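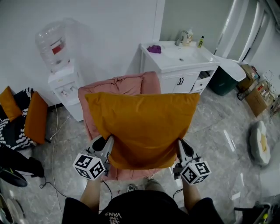

Cojín rectangular color mostaza sobre una butaca rosa empolvado

Inicio | Textiles | Costura | Limpieza | Contacto

Cómo cambiar el relleno de un cojín sin cremallera
Tassanee Panyasiri – 04/09/2018

El procedimiento sirve para fundas cosidas por los cuatro lados. Se necesita descosedor, aguja de mano, hilo de poliéster y fibra hueca siliconada.

1. Localice la costura de cierre. Suele estar en el lado inferior y presenta puntadas más largas que el resto.
2. Descosa solo el tramo central, 24 cm como máximo. Las esquinas no se abren.
3. Extraiga el relleno y vuelva la funda del revés. Retire los restos de hilo y la pelusa.
4. Lave la funda según la etiqueta y déjela secar en plano.
5. Carde la fibra nueva a mano, en porciones pequeñas. Rellene primero las esquinas, después los bordes y por último el centro.
6. Cierre con puntada invisible, a 4 mm entre pasadas. Remate con doble nudo y oculte el cabo en el interior.

Si la funda forma arrugas junto a las esquinas, falta fibra en ellas – añádala antes de cerrar. La fibra Stonik se vende en bolsas de 1000 g; la sobrante se guarda sin comprimir.

Contacto | © Ikevus | Volver arriba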